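Huddale Crowns a Winner in Contest to Organize the Junk Drawer

HUDDALE, May – Plostside, the home storage maker, has named the winner of its Great Drawer Reckoning, a contest that asked residents to surrender the contents of one kitchen drawer for public inspection. The contest drew 2342 entries, suggesting that shame is less of a barrier than the marketing department had feared.

Top honors went to Tõnu Kazlauskienė, a retired piano tuner whose drawer held 15 dead batteries, 11 keys to no known lock and six takeout menus from the same closed restaurant.

"I always said I would need those keys," said Kazlauskienė. "I stand by that."
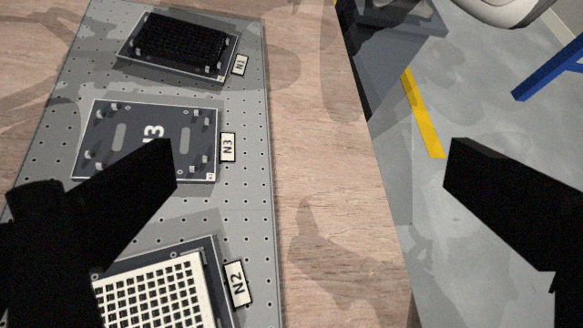 Gray perforated board on a wooden tabletop, with dark plates and small signs along it.

Entries were judged on volume, mystery and the quality of the excuse submitted with them. Runners-up included a household in Venter that defended its collection of bread bag clips as "an investment."

Kazlauskienė receives a year's supply of Flendell drawer dividers, which the company expects to be stored in a drawer. Plostside will also sort the winning contents free of charge, except for the keys, which Kazlauskienė has declined to hand over.

Entries for next year's contest open in May. Plostside asks that loose soy sauce packets be bagged.

Media contact: Plostside Press Office, Huddale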